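手持夹爪在家怎么试：我的几条土办法

先说明，我不是搞研究的，就是喜欢在家折腾。手上前前后后用过三把手持夹爪，Rerken、Dramani，还有后来从别人那儿收的一把 Donomo。老有人私信问我哪把好、买回来怎么试、指垫要不要换，一个个回太累了，干脆写成一篇，想到哪儿写到哪儿，大家凑合看。

一、先别急着装相机

新手拿到手第一件事就是把相机、线、支架全装上，然后拎起来一试，哎呀好沉，手腕酸得不行。我的建议是光着先捏两天。捏什么都行，袜子、遥控器、瓶盖、橡皮，主要是让手习惯扳机的行程。Rerken 的扳机行程长，捏到底手指头都伸不直；Dramani 短很多，可是前半段几乎没反应，后半段一下子就合上了，捏软东西特别容易捏过头。我家第一个阵亡的是一块豆腐，不提了。

二、指垫比牌子重要

这话我说过好多遍了！同一把夹爪，换一副指垫，手感像换了一把。光面的硅胶垫夹盒子、夹书都挺好，夹圆的就打滑；带纹路的垫子咬得住，但容易沾灰，棉絮粘上去以后比光面的还滑。我的做法是准备一块湿的旧毛巾放手边，每试一轮就擦一遍垫子，再拿干布带一下。别用酒精使劲擦，我有一副就是擦得发黏了，最后只好扔掉。

换垫子的时候螺丝别一次拧死。先把两颗都带上，合拢夹爪看看两边垫子是不是对齐，对齐了再轮流拧紧。我第一次嫌麻烦，一颗一颗拧到底，结果左右差了一点点，夹小番茄老往一边跑，还以为是自己手抖，郁闷了一晚上。

三、拿什么来试

网上有卖成套测试物的，我没买，觉得厨房里的东西够用了。按难度大概是这么排的：

最容易：海绵、卷起来的毛巾、空的酸奶盒。
中等：橘子、土豆、带柄的勺子。
难：小番茄、鸡蛋（先煮熟！）、葡萄。
很难：硬币、一张纸、湿的肥皂。

橘子看着大，其实不难，皮软，垫子一贴就有摩擦。小番茄才烦人，圆、滑、皮绷得紧，力气小了溜走，力气大了裂开。我有个小窍门：夹的时候别从正上方直直地下去，指尖压到果子最宽的地方再往下一点点，然后合拢，这样它是往上坐在垫子里的，不会从下面挤出去。夹完的那批当天就洗了吃掉，别放，表皮多少有点伤。

四、桌面软硬差很多

在硬桌子上练，指尖碰到桌面会“嗒”一下，你心里有数。换到沙发、床、铺了布的地方就没这个提示了，指尖往下一戳，布跟着陷，果子跟着滚，整个节奏都乱。可我反而觉得软的地方最能看出夹爪的差别。Donomo 指尖比较薄，能从布和果子中间插进去；Rerken 的厚，常常连布一块儿夹起来，一拎就是一个小帐篷。
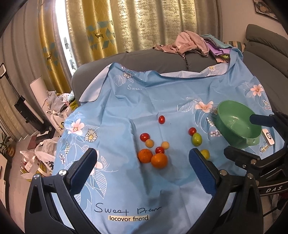
所以我现在比夹爪，硬桌面一轮，软的地方一轮，两边都做同样的事：把果子一个一个夹到碗里。碗也有讲究，别太深，深碗你得把整个夹爪伸进去，侧面的支架容易磕到碗沿；塑料碗又轻，一磕就翻。要是老翻，在碗底下垫一小块防滑垫，就是厨房抽屉里铺的那种，剪一块就行。

颜色也留点心。带相机的话，果子和布的颜色最好拉开，不然回头看录像，绿的和绿的混在一起，自己都分不清夹的是哪一个。花布不是不能用，但别一上来就用，先在素色的布上练顺了再换花的。

五、记录要偷懒

我试过认真做表格，列了一大堆项目，坚持了三天。现在就一张便签纸，每把夹爪一行，成功画圈，掉了画叉，夹坏了画个三角。每样东西做 20 次，做完拍张照存着。十二月那阵子我天天晚上弄一会儿，连着记下来，数了数一共夹了 1019 回，其中掉的和坏的加起来不少，大半是小番茄的功劳。

做的时候顺序要打乱，不要先把 Rerken 做完再做 Dramani。人是越做越熟的，后做的那把肯定占便宜。我是做几次换一把，麻烦一点，但比出来心里踏实。

六、相机和线

相机角度调好以后，用铅笔或者记号笔在支架上画一道线，下次拆了装回去对着线就行，这个习惯救了我好多回。线一定要在手腕后面绕一圈再固定，别让它直直地吊着，夹着夹着线一拽，前功尽弃。魔术贴比扎带好用，扎带剪一次扔一根，心疼。

录之前看一眼镜头！我有整整一晚上的录像，全是糊的，镜头上一个大指纹。

七、钱的事

我那把 Rerken 连相机支架下来大约 3000 块，Donomo 是二手的，832 块收的，带两副指垫。如果你也是在家玩玩，我会说先收个二手的，把省下来的钱拿去买不同的垫子。Rerarell 那把我没摸过，问我也没用，有用过的朋友欢迎来留言讲讲，尤其想知道它扳机松不松。

最后补一条存放的。用完夹爪张开放，别合着，合久了两边垫子互相压出印子，下次夹小东西会卡在印子里。我拿一个旧鞋盒，里头塞块海绵，指头朝上插着，盖子不盖，第二天拿起来就能用。垫子备用的那几副分开装小袋，袋子上写好是哪一把的，几把的螺丝孔距不一样，混了找起来真的要命。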